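Dorura Wool Mattress Topper, made in Sidton

Price: $425 (queen)
In stock, ships from our own workroom

We started making these toppers because my mother-in-law couldn't get a good night's sleep on anything we bought her, and after a while I got tired of driving things back to the store. The first one was lumpy and a bit too short, and she loved it anyway and still has it on the bed in her spare room! The ones we sell today are a good deal neater, but the idea is the same: plenty of clean wool, a tight cotton cover, and enough hand stitching to keep everything where it belongs.

The queen topper weighs 38 pounds, so please have a second person around when it comes up the stairs. It is filled with 100 percent wool and has no foam, no glue and no springs in it. Wool is springy on its own, and it lets air through, so you stay warm in January without waking up sticky in the summer. People ask whether it itches. It doesn't, as the cover is a close-woven cotton and you'll have your sheet on top of that. 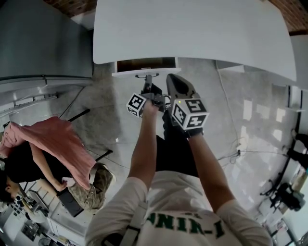 Marwa Tawfik

New toppers feel tall. Give yours a few weeks and it will settle, mostly in the spots where you sleep, and this is how wool behaves and nothing to worry about. Turn it head to foot once a month for the first season, and flip it over when you change the sheets for winter. After that you can be as lazy about it as I am (twice a year, if I remember).

You have two covers to pick from. The Hurneck is a plain, undyed twill and it's the one most folks go for. The Bensaid is a little heavier, with a narrow stripe, and I'd choose it if you have a dog who thinks the bed is hers. Both have corner straps that go under the mattress, and they fit mattresses up to 14 inches deep. If yours is deeper than that, write to us before you order and Jolene will cut longer straps for you at no charge.

Care: please don't put the topper in the washing machine. I know it's tempting, and I've had the phone calls! Air it over a railing on a dry, breezy day, out of strong sun, and brush it off with your hand. Small spills come up with cool water and a drop of mild soap, dabbed and never rubbed. Let it dry all the way through before you make the bed again.

Shipping: each topper is made to order and takes 8 working days to leave us. It comes rolled in paper inside a cotton bag, and the bag is nice to keep for spare blankets.

Page updated June 4, 2021

Also from Dorura: wool pillows, crib pads, cotton storage bags, replacement straps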